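Recogida de demostraciones

La recogida de demostraciones es la fase en la que se reúnen ejemplos de una tarea para entrenar un sistema de aprendizaje robótico. Cada ejemplo – llamado episodio – guarda imágenes y posiciones articulares.

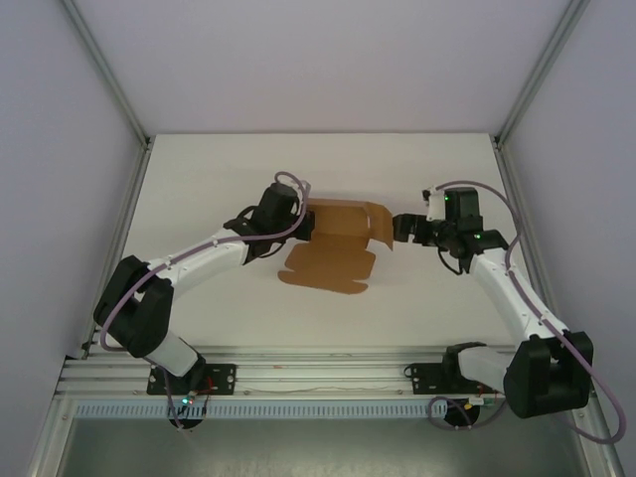

Dos brazos robóticos ante una plancha de cartón troquelada y sin montar.

El conjunto Clekorura contiene 1.734 episodios; 202 se reservan para la evaluación. Lo coordinó Vesela Živković.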